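Granine Paper Cover and Blue Marking Tape for Worktables
Reviewed by Corina Hubmann

Print this page | E-mail this page

Covering a bench with brown paper and marking it off with tape is an old shop habit. Granine sells both parts as one kit: a roll of kraft paper and a roll of blue tape, priced at $26. I laid the kit over a full-length worktable and used it for four weeks, mostly for placing small dishes and for dry pouring between cups and bowls.
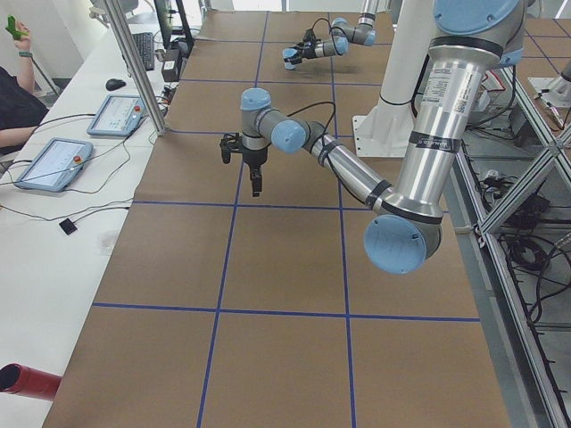
SURFACE PROTECTION

The paper is heavy enough to lie flat under its own weight once the edges are fixed. Pull it tight from the far end first. Any slack left at that stage turns into shallow wrinkles, and these do not press out later. Mine has a few. They have not tipped a cup, but a very light dish will rock on one.

Smudges show early and stay. A dry cloth removes dust and little else. I would not use the paper under anything oily, and standing liquid should be blotted at once.

The large rectangular cells are easy to read from a standing position. I ran the long lines first and the cross lines after, measuring each from the same table edge. Cell size is a matter of choice. A cell should leave clear space on all sides of the largest bowl in use, so that a cup can be tilted over the rim without crossing into the next one.

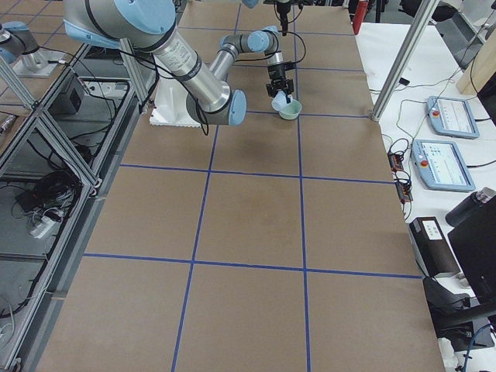 Pale dishes stand out well against brown, which helps when pouring from a small cup. Spilled grains of rice are easy to find, brown lentils less so. For those I put down a sheet of white Tretura liner, cut to one cell.

TAPE

The tape tears straight by hand and unrolls without stretching. Adhesion to the kraft paper is good – too good for repositioning. Lifting a strip after 17 hours took the top layer of paper with it. Decide on the layout before pressing anything down, and use a long straightedge. By eye, a line will drift over the length of a table.
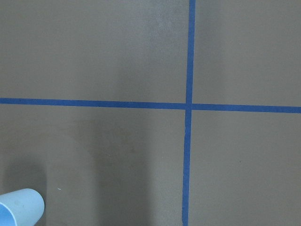

Crossings are the weak point of any taped grid. Two layers make a slight ridge, and a strip applied in two pieces rarely lines up exactly at the joint. One continuous strip per line is the better method. Small nicks do not spread, and I left them alone.

Verdict: a sound, plain cover for dry work. Buy spare tape.

Related reviews
Sison Folding Straightedge
Fliteck Bench Clamps, Second Look
Tretura White Table Liner (Liesl Aigner)

Last updated: October 2024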